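The Great Craft Corner Sort-Out at Prusside

If you have been up to the second floor lately you'll know the craft corner was bursting. Drawers that wouldn't shut, lids with no jars, beads in the glue box, glue in the bead box! So in March we gave a whole Thursday to it, from 8 in the morning until the light went, and I loved every minute. Simão Cardoso brought his labels (149 of them, already cut) and Gonçalo Fonseca brought lunch from Esteves, and by noon we had stuff spread over every table in the place.

The system is wonderfully simple. Big bins take the odds and ends, the bits of plastic and the little colored caps and all those things that are too good to throw out and too strange to have a drawer. Baskets take anything we already know the home of. Once a bin gets down to its last few pieces you're nearly there, and that's a very satisfying moment!

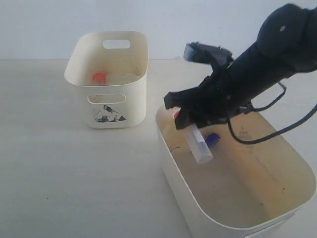
The big cream bin, nearly my favorite thing in the whole room. Look for the little spot of red by the left wall, and the blue bit tucked in the shadow. The smaller basket is behind.

I have a real soft spot for these bins. They came to us from the old Londholm workshop, and I wouldn't swap them for new ones if you paid me. The rounded corners mean nothing gets stuck where you can't reach it, and pale plastic is just the best background for small bright things. Try finding a blue bead in a blue box! The scuffs on the inside are part of the charm as far as I'm concerned, though Gonçalo would like a word with them and a sponge.

By the end of the day we had 31 drawers labeled and filled, all the buttons together at last, and a whole shelf of clear tubes and boxes ready for the Kollside kids when they come to build their model town. They asked for "anything see-through" and oh, are they going to get it.

Still to do: the ribbon (don't ask), the felt scraps, and the tall cupboard by the sink. Come up and have a rummage any time the door is open. If you take the last of something, leave a note on the hook so Simão can refill the drawer.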